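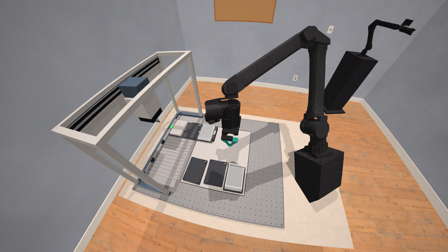

The **Volico cell** is a small laboratory automation cell in which one articulated arm shares a deck with an overhead pipetting head. It was laid out by Prollent, a builder of bench-scale lab equipment, and exists both as hardware and as a simulated model that is used for setup and training. The name covers the whole arrangement: arm, pedestal, breadboard, deck, and gantry.

## Layout

The arm stands on its own pedestal beside the work surface and reaches in from above. This is one of the nicest things about the design! Bolting a large arm to the same plate as the labware would let every hard stop shake the liquid in the wells, and the separate pedestal keeps most of that motion away from the deck.

The deck sits on a perforated optical breadboard. Its regular grid of holes gives every fixture a repeatable home, so a deck that has been taken off for cleaning can go back to nearly the same spot. Plates are arranged in two rows of 3, with the slotted rack kept to one side under the gantry.

## Setup

Setup begins with the breadboard, which is leveled before anything is fastened to it. The deck plate goes on next, then the gantry. The gantry frame is squared by measuring both diagonals and loosening the feet until the two readings agree. Only then is the arm powered up.

Teaching the arm is the part that operators tend to enjoy most. The gripper is brought down slowly over the open middle of the deck to set a reference height, and from there it visits each plate position in turn. The Trirnero controller stores 8 taught points in the standard recipe: one for each plate, one for the reference, and one parking pose high above the deck.

A full dry run follows with empty plates. The arm and the pipetting head share airspace, and the controller treats the region under the gantry as a zone that only one of them may enter at a time. Most early setup faults are zone faults, and they nearly always trace back to a parking pose taught a little too low.

## Maintenance

Routine care is light. The linear rail is wiped and re-greased every 800 hours of running time, and the gripper fingers are checked for wear at the same visit. Cables along the arm are looked over at the elbow, where they bend the most.

After any collision, however gentle, the reference height is taught again. If the new value differs from the old one, the wrist bolts are checked before the plate positions are touched. Fault 111 means that the gripper closed without feeling a plate, and a dirty finger pad is the usual culprit.

## Variants

The Bergeron version keeps the same deck but uses a shorter pedestal for rooms with low ceilings. Its taught points can't be copied from the standard cell.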